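Search news, platforms, studios
Search

Sillex moves Jeltascombe to new engine build and sets out revised platform schedule

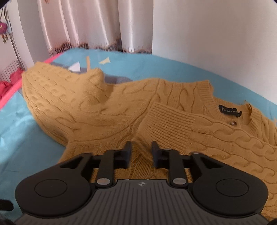
JELTASCOMBE DEVELOPMENT UPDATE, 7 March 2019. Sillex, the independent games developer, today confirmed that its forthcoming strategy title Jeltascombe has been transferred to version two of Amano, the studio's in-house engine. The PC version remains on schedule. The console versions will follow separately and will be handled by Vella, a porting studio.

The transfer required the conversion of 639 map tiles and the replacement of the pathfinding system. Under the previous build, the simulation was limited to 200 active units per map. The present limit is 420. Save files made in the closed test will not load in the new build, and testers will be asked to start again from the first campaign map.

"The old pathfinding code recalculated every route on each tick," said Neema Gachanja, technical director at Sillex. "The new code stores routes and recalculates only where the terrain has changed. Memory use is slightly higher. Processor load on large maps is much lower."

Vella will begin work on the console versions this month. Its team will be led by Hideaki Tsuchiya and will have full access to the Amano source code. Controller support, text scaling and the console save system fall within Vella's remit. Multiplayer remains with Sillex.

"We have asked for the interface code to be separated from the simulation before we start," said Tsuchiya. "Sillex has completed that work for the map view and the build menu. The trade screen is outstanding."

The closed test will reopen to existing participants once the build has passed internal checks. It contains 51 missions, including the river campaign, which was absent from the earlier test. Mission order has been revised and two tutorial missions have been merged. Known faults include incorrect shadows on bridges and a delay when switching between windowed and full-screen modes.

Buppha Hemmin continues as lead designer. Nghĩa Lại has been appointed lead network programmer and will report to Gachanja. No other staffing changes result from the agreement with Vella.

Pricing has not been set. Release dates for the console versions will be given when Vella has finished its first assessment.

Press contact: Tomoyo Tsuji, communications manager, Sillex. Review code is not available at this stage. Requests for interviews should state the outlet and the preferred language.

Share
0 comments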